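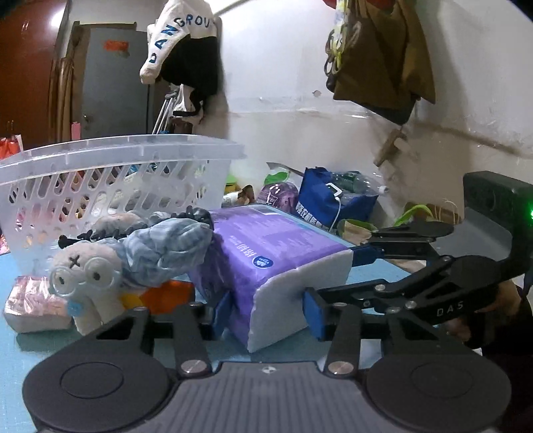
The Lulwood Household Goods Study is seeking residents of Sterketon to take part in a series of sorting and packing sessions beginning in October. The study is concerned with how people put away the ordinary contents of a shared room when items of very different kinds have ended up on the same surface. A soft toy, a wrapped package and a slotted plastic basket on one tabletop call for quite different decisions, and it is those decisions that the study wishes to record. No previous experience is needed.

About the study
The work is led by Zoila Bermúdez and is carried out at Lulwood, on the ground floor of the Pichon Building. It is funded by Starnico for a period of 27 months. Findings will be published in a report on household storage, and a copy will be sent to every participant who requests one.

What participants will do
Each participant will attend 7 sessions, held on weekday mornings or afternoons by arrangement. In each session you will be asked to clear a table of mixed household items, including toys, packaged goods, bags and clothing, and to place them in baskets, on hooks or on shelves as you see fit. There is no correct arrangement and participants will not be marked. A short interview follows, in which you will be asked where you would expect to find particular items again. Sessions last up to two hours, including a break.

Who may apply
Applicants must be aged 18 or over, live within the Sterketon district and be able to stand for short periods. Seating can be provided on request. We would particularly welcome applications from people who share a home with children or with other adults outside their family. Current employees of Starnico are not eligible.

Payment
Participants who complete all sessions will receive 600 pounds, paid by bank transfer. Those who withdraw early will be paid for the sessions they have attended. Local bus fares will be refunded on production of a ticket.

How to apply
Please write to Corey Katene, Participant Office, Pichon Building, Lulwood, giving your name, a daytime telephone number and the times of day that suit you. Application forms are also available from the reception desk. Applications must be received by 18th September. Places will be confirmed in writing.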